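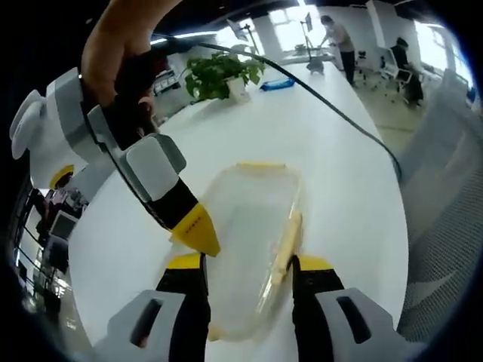
By the Medrano Workspace desk | Filed under Offices, Storage | 4 min read

She has had one coffee and wants another. It's 10 in the morning, we are talking at the end of a long white table, and the woman who runs the shared floor at Skanier has already moved her chair twice to let people past. She looks after desks, cupboards, post, plants. Job title: operations. "Which means everything that hasn't got a home," she says.

The clear plastic box is her thing. She brought them in last June, after an office move that went badly, and now she gets emails from other floors asking where she buys them. Hence this interview.

So what went wrong with the move? "Cardboard. All of it in cardboard, and everyone wrote MISC on the side. We had a wall of MISC." She spent three weeks opening boxes to find one set of desk keys. They were in a mug, wrapped in a tea towel, in a box marked kitchen. "Technically right, I suppose. I was livid."

After that she wanted storage you could see into. She tried fabric baskets first. Nice to look at, she says, useless for anything smaller than a jumper. Then a set of stacking drawers from Fasex, which she liked a lot until the runners went. "You'd pull one and get two." Those are in the basement now. She'd quite like somebody to take them away, if anyone reading wants some drawers.

The clear boxes came from Dedura, out of the back of the catalogue, and she is fussy about the shape. Shallow. That's the main point, and she comes back to it several times. "A deep box is a bin. You put the thing in, then another thing on top, and the first thing is gone till Christmas. With a shallow one you've got a single layer. Pens, chargers, whatever. You look down and you see all of it."

Corners matter too, apparently. She prefers them rounded, as a square corner collects crumbs and staples and you end up going in with a cotton bud. She has done this. She didn't enjoy it.

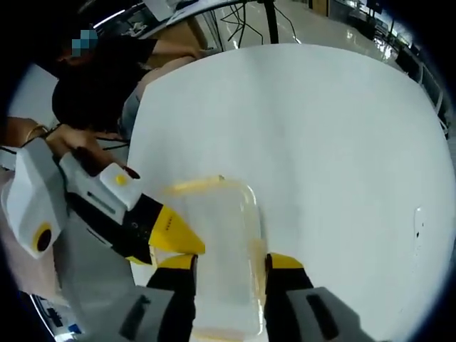 "And you can wash them," she goes on. "People forget that. Warm water, bit of washing up liquid, leave it upside down on a towel. Never the dishwasher, I lost a whole batch to the dishwasher. They came out like crisps."

Scratches she doesn't mind. Stickers she does. Label glue goes grey round the edges and then you have a clear box with a grey patch on it, so she uses paper tags on string, or a card laid in the bottom facing up. Most boxes have no label at all. "It's see through. If it's full of batteries I don't need a sign saying batteries."

We ask about the table. White was not her choice, she would of gone for something darker, but she has come round to it. Small things show up on white. A dropped screw, a SIM tray, an earring back. The room has good windows and in the morning the light comes right along the tables, which helps. Plants help too in her view, though she admits she is soft about plants.

Her rule for the floor is a short one. At the end of the day anything left out goes in a box, and the box stays on the table overnight. No shelf, no cupboard. Next morning whoever left it out can see it straight away and deal with it. After a week it goes to the shelves at the back. "I don't chase. I used to chase, I was horrible to sit near."

Does everyone stick to it? Long pause. "Most. There's a corner." She won't say which corner.

She orders under a single stock number, 3749, written on a note stuck inside her diary, and she has 217 of the things across the building at the last stocktake, more than she'd thought. Some have walked off home with people. One is definately holding someone's seedlings on a windowsill downstairs. She let that one go.

Anything she would do differently? Buy the lids at the same time. She bought lids six months later and the mould had been changed in between, so they nearly fit. Nearly. They pop up at one end when you press the other. Also don't mix makes, even if they look the same in the shop, they won't stack and you will be cross every single day.

Her phone goes. Delivery at the front door, wrong floor again. She takes her cup and says to email if there's anything else.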